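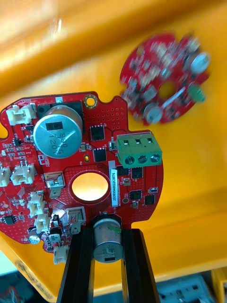
Fabian Riedl would rather be called out at two in the morning for burnt toast than not be called at all. He has told the town council in Bavton as much, more than once, and he repeated it in April when the council took up the question of false alarms and who should pay for them.

The numbers behind that discussion come from the Bavton fire department's own log. Last year the department was sent out 300 times. Of those calls, 111 were automatic alarms from buildings where crews found no fire, no smoke and no gas. Most were apartment blocks, with a few schools and one hotel that had 13 calls to its name.

For a department where nearly everyone has another job, that is a lot of time. A typical alarm call takes 40 minutes from the first page to the last boot back on the rack. Crews drive to the building, walk to the panel, find out which detector tripped, go to that spot and check it, then check the rooms on either side. The panel can't be reset until that has been done. If the tenant isn't home, somebody has to find a key.

The cost is hard to pin down. Fuel and wear on the trucks are easy enough to price. Harder to price is what happens to a roofer or a grocery clerk who leaves work twice in one week and comes back both times to say there was nothing to see. Employers in Bavton have been good about it, by most accounts, but the department has lost members over the past few years, and daytime calls are the ones it struggles to fill. On a weekday morning the first truck sometimes leaves with three people on it.

Riedl's worry is about what a fine would do. Under the draft bylaw, a building would get two free false alarms a year. The third would bring a warning letter and the fourth a bill. He thinks some owners would respond by fixing their systems and others would respond by telling the night manager to go and have a look before anyone calls the fire hall. In an old building with an open stairwell, a delay of five minutes can decide whether people on the top floor walk out or have to be carried.

He has seen the habit already. At the Amis, a four-story apartment building near the rail yard, crews arrived one evening to find the bells silenced and the front doors locked. A tenant had worked out how to quiet the panel and had been doing it for most of the winter. The alarm that night was from steam, as it had been the other times. The monitoring company still sent the signal through, so the trucks came anyway. Without that line, the hall would have known nothing about it.

Steam is near the top of the list of causes in the log. So is cooking, which in Bavton mostly means a pan left on high in a small kitchen with the hallway detector a few steps from the stove. Dust from renovation work comes next. Contractors are supposed to cover detectors while they sand or cut and take the covers off at the end of the day. The covers often don't go on, and now and then they don't come off, which is worse.

Then there is age. Smoke detectors are generally due for replacement after ten years, and many of the ones in the town's rental buildings are older. As the sensing chamber collects dirt, the detector can become too sensitive, or not sensitive enough. An inspector working through Bavton's larger buildings last fall looked at 103 hallway detectors and wrote up more than a quarter of them, mostly for their date.

Owners have their own complaints. The Rüegg family, which rents out two buildings on the east side, replaced every detector in one of them and saw alarm calls drop from nine in a year to one. It was not cheap, and the building had to be staffed through two days of testing. The family's position, set out in a letter to the council, is that an owner who has done the work should not be billed because a tenant burns dinner. They asked that cooking calls be left out of the count.

The department doesn't like that idea much either. Writing down a cause is part of every report, but the cause is often a guess. If money hangs on the answer, the officer filling in the form at three in the morning can expect to be asked about it later.

Other towns have tried different things. Narora, an hour down the valley, dropped its fines after two years and put in a repair order instead. After a third false alarm the owner has 30 days to have the system checked by a licensed technician and to send the report to the fire hall. If the report arrives, there is no bill. If it doesn't, the owner pays for the third call and every one after it. The fire hall there says alarm calls have come down, though slowly, and that the bigger change was having a current phone number for each building.

That part appeals to Bavton's crews. Riedl keeps a binder in the first truck with the key holder for each building on the monitored list, and a good share of the numbers in it no longer work. On a cold night, standing in a lobby with 30 tenants in slippers and a panel that nobody has the code for, a working number matters a great deal.

There are things tenants can do as well. A range fan helps if it vents outside. Bathroom doors should stay shut during a shower when there is a detector in the hall. If food burns, open a window and keep the apartment door closed — opening it lets the smoke into the corridor, where it is much more likely to set off the whole building. And if the bells ring, leave. Tenants in buildings with frequent alarms tend to stop leaving, and crews doing their checks often pass people watching television with the bells going.

Council staff have been asked to rewrite the draft with the Narora approach as one option and the original fine as another. Both would require owners to file a contact sheet each year. A public meeting is to be held at the fire hall at 7 p.m. once the new version is ready, and owners of monitored buildings will get notice by mail. Until then, the department will keep sending a full crew to every alarm.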